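Plivdale Seed Trial Notes

Records from one season of growing beans and squash from saved seed in a backyard plot in Plivdale. Last updated Apr 28, 2023.

Contents
plantings.csv - one row per seed sown, 3437 rows
harvest.csv - weights by bed and picking date, 537 rows
beds.txt - size and soil notes for the six raised beds

Each row in plantings.csv has the bed, the variety, the sowing depth in inches and whether the seed came up. Blank means it was not checked. Bed 4 was dug over by something in June and replanted, so it has two sets of rows. Use the replant column to tell them apart.

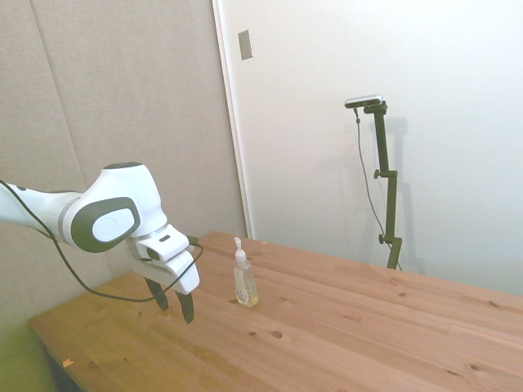

Variety names are written as they were on the seed envelopes. Farah is a pole bean and Hotonis is a small green squash. Hitel was sold to me as a bush bean but climbs if you let it, and it is listed under bush.

Known problems
Harvest weights under 40 grams were not recorded. Rain figures are missing for most of June - the gauge cracked. Squash from beds 2 and 3 was weighed together and is entered under bed 2.

Free to use and share. Please keep this file with the data.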